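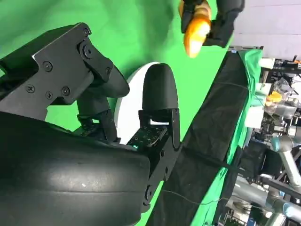

Last updated: October

Szulc Karnness 48 Backpack

$289
Sizes: Small, Medium, Large
Colors: Slate, Moss, Rust
Ships from Flalldale

Overview

The Karnness 48 is a 48-liter internal frame pack for overnight and weekend trips. It replaces the Monau pack, which we sold until last spring. The harness and hipbelt are new. The main bag keeps the shape of the Monau, with a wider opening at the top and a zipper down the front so you can get to the bottom without unpacking everything.

It holds a sleeping bag, a pad, a small tent, a cook kit, clothes and food for a weekend. Some people use it for longer trips with light gear. If you carry a bear canister, the standard upright sizes go in vertically with the top collar open. They do not fit sideways.

Fit

Pack size goes by torso length and has little to do with how tall you are. To measure, tip your head forward and find the bone that sticks out at the base of your neck. Put your hands on top of your hip bones with your thumbs pointing back. The distance along your spine from the neck bone to the line between your thumbs is your torso length. It's easier with a second person and a soft tape.

Small: 15 to 17 inches
Medium: 17 to 19 inches
Large: 19 to 21 inches

If you land on a line between two sizes, order the smaller one and let the shoulder harness out. The harness moves up and down on a ladder of webbing behind the back panel and locks with a plastic bar. Empty the pack before you move it.

Hipbelts are sold with the pack but can be swapped. The regular belt fits hips from 28 to 42 inches. The extended belt fits from 40 to 60 inches, costs the same, and has the same pockets and the same padding. Choose it from the menu when you order. The padding on the extended belt runs farther toward the front, so the buckle sits on webbing and the foam still covers the hip bones. We had a lot of mail about this on the Monau, where the longer belt was only a longer strap.

There are two shoulder strap shapes, straight and curved. The curved straps leave more room across the chest. Both come in all sizes and colors. We don't label them for men or women.

The sternum strap slides on a rail and can be taken off. If you wear an insulin pump, a feeding tube or anything else at the waist or chest that a strap would press on, write to the shop before ordering. We can move or leave off some of the webbing at no charge. Packs changed this way can still be returned.

Features

Main bag with roll-top closure and full-length front zipper
Removable lid with one outside pocket and one inside pocket
Stretch pocket on the front
Two side pockets, reachable with the pack on
Two hipbelt pockets, large enough for most phones
Hydration sleeve inside, with a hose opening on each side
Two tool loops and a pair of straps at the bottom for a sleeping pad
Rain cover in its own pocket under the lid
Pull tabs on all zippers, sized for gloves

Materials

The body is recycled nylon with a coating on the inside. The bottom panel is a heavier weave of the same yarn. The back panel is mesh over foam, and the foam has channels cut through it. The frame is a single aluminum hoop with one cross stay. The stay comes out and can be bent over a knee or a table edge to match your back. Bend it a little at a time and try the pack on with weight in it.

All buckles are the kind that can be replaced without sewing. Spares are listed at the bottom of this page.

The fabric sheds light rain. The seams are not taped, and in steady rain water will get in at the zipper. Use the rain cover, and line the pack with a trash bag or a dry sack if you are carrying down.

Weight and load

The medium pack with the regular belt weighs 3 pounds 5 ounces. Without the lid, the stay and the rain cover it weighs 2 pounds 9 ounces. The extended belt adds 3 ounces.

We suggest a load of up to 35 pounds. The frame will take more, but above that the hipbelt starts to slip on most people and the shoulders do the work. If you regularly carry more, look at a bigger pack.

Adjusting the pack

Loosen every strap first. Put at least 15 pounds in the bag, put it on, and go in this order:

Hipbelt. Center the padding over the top of your hip bones and buckle it. Pull both sides forward until it is snug.
Shoulder straps. Pull down and back until the straps lie flat with no gap over the shoulder. Most of the weight should still be on your hips.
Load lifters. These are the small straps above the shoulders. Pull them until they slope at an angle from the pack to the strap. Stop before they lift the strap off you.
Sternum strap. Set it an inch or two below your collarbone. Keep it loose enough to take a full breath.

After the first mile, loosen the shoulder straps and tighten the belt again. The belt settles as the foam warms up.

If your hands go numb, the shoulder straps are probably too tight. If your lower back is sore, check that the stay isn't bent more than your back is.

Packing

Sleeping bag at the bottom. Heavy things – food, stove, water – in the middle, close to the back panel. Tent and clothes around them. Rain jacket at the top or in the stretch pocket. Tent poles ride well in a side pocket with the side strap over them.

Trying one on

The Flalldale shop has every size and both strap shapes on the wall, with sandbags to load them. No appointment needed, except on Thursday, when the floor is used for repairs until 3 p.m. The entrance on the lot side has no step. There is a bench by the fitting mirror, and you can be fitted sitting down if you prefer.

Rentals

The Karnness 48 can be rented from the shop by the weekend or the week. If you buy a pack within the same season, the first weekend's rental comes off the price. Rental packs have the same belt and strap choices as new ones. Extended belts are on the rental shelf too, so you don't have to ask for one ahead of time.

Care

Brush off dirt when it is dry. For a real cleaning, take off the lid and the belt, pull out the stay, and wash the pack by hand in a tub of cool water with mild soap. Rinse until the water is clear. Hang it upside down in the shade with all zippers open. Do not put it in a washing machine or a dryer, and do not use bleach or fabric softener.

Rub a little zipper wax on the front zipper at the start of the season. Sand is what wears it out, so flush it with water after a beach trip.

Store the pack dry and empty. Basements and car trunks are hard on the coating.

Repairs and warranty

Szulc covers defects in fabric, stitching and hardware for 5 years from the date you bought the pack. Normal wear, burns, chewed straps and damage from airline handling are not covered, but we will fix most of them for the cost of parts and shop time. Send it clean. Packs that come in dirty are washed first and there is a charge for that.

Turnaround in winter is usually under two weeks. From May through August, plan on longer.

Returns

Unused packs with tags can be returned within 60 days. Wear it around the house with weight in it as much as you like – that doesn't count as use. If the size is wrong, we ship the exchange free one time.

Parts and accessories

Regular hipbelt
Extended hipbelt
Straight shoulder harness
Curved shoulder harness
Aluminum stay, by pack size
Sternum strap with rail clips
Side release buckles, pair
Rain cover
Zipper pull tabs, set

Monau owners: the rain cover, buckles and pull tabs fit your pack. The belts and harnesses do not. We still have some Monau belts in the regular length at the Flalldale shop, and they aren't listed online, so call before you drive over.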